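Filed under: Tidy Home, Toys & Playroom

We've got a wire shelf that was meant for the kitchen and has slowly been taken over by toys - it's been that way since we moved to Baltby. I've stopped fighting it and made a few rules instead.

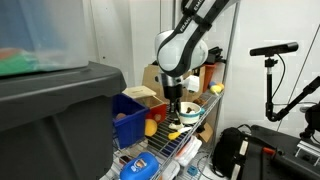
Small bits are what drive me mad on wire, they tip over or slip through. Anything shorter than my thumb now goes in something with sides. A deep plastic bin like the blue one does for the chunky stuff, and a little bowl is plenty for odds and ends. Toy knives go in too, before they slide off the front!

Soft toys get a big plate. Sounds daft, but a smooth plate wipes clean in 2 seconds and nothing pokes through the wires - I do ours on a Sunday.

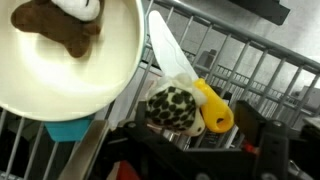 Uyên Đinh wrote in to say she lines her shelf with an old cork mat cut to fit, and hasn't lost a button eye down the back since. I'm trying that next, if I can find the good scissors.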